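Plullach House Gallery
Home | Rooms | Kitchens | Food in the house | Contact

Food in the house: the bedroom page

Text by Beca James

Plullach House has 60 apartments, and most of them are small. The kitchens were fitted with one short counter and no pantry, so food ends up wherever there is a flat surface. This gallery is about where people put it. The kitchen pages came first and are still up under Kitchens. The bedroom page is newer and belongs to the December update.

A bed is a good place to sort things. It is wide, it is at a comfortable height if you sit on the floor next to it, and round things don't roll far on a quilt. Fitriani Ginting in apartment 4 does all her sorting that way. She puts the fruit on a plate first, then moves the heavier vegetables to the back, near the pillows. Cabbages go there, and squash when she has it. Her sister does the same thing on a couch – they argue about which is better.

Plates

We asked people to send in notes on the plates they use outside the kitchen. Almost all of them turned out to be children's plates or odd ones left over from a set. Slamet Liew keeps a deep one on his windowsill for limes. Ratih Lau has a flat white one that she says is too big for her cabinet, so it lives on the dresser with garlic on it. Plates with cartoon animals came up more often than any other kind. People keep them long after the children have grown up, partly for the size, which is right for a snack or a handful of small tomatoes.

Small fruit

Small tomatoes are the easiest thing to mix on one plate. Orange, green and dark ones look good together, and you can see right away which are getting soft. Ratih sorts hers by color. Slamet doesn't sort his at all and eats from whichever side is closer. If you keep tomatoes out of the refrigerator, spread them in a single layer and leave some space between them. Wash them just before eating.

Jujubes have come up in several of the notes too. The market on the corner sells them by the bag in the fall, and they get set down next to the tomatoes because nothing else is small enough to go with them.

Napa cabbage

Napa cabbage is on nearly every list we received. Hefin Phillips buys 2 heads at a time and keeps the second one in his bedroom, which is the coolest room he has. He wraps it in newspaper and stands it upright. He says the outer leaves go limp first and can be pulled off and used in soup. The rest is fine for salad.

Box lids

Save the lids from shoe boxes and gift boxes. A lid with raised sides works as a tray, and it can be carried to the kitchen with everything still in it. Beltilix boxes have good stiff lids – the Vorkitar ones bend in the middle when you pick them up.

About these pages

Pictures in this gallery are shown without the name of the household. If you live in the building and would like to add a note, leave it in the box outside apartment 4 or write to the address on the Contact page. Please tell us which room it is for. The Hallways page is next, and we still need notes for it.

Bedroom
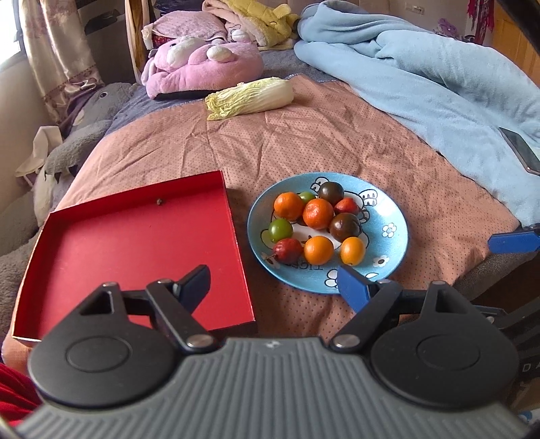 Small fruit on a light-blue cat plate marked "TIGER," next to a red box lid. Napa cabbage farther back on the quilt, with the plush toys.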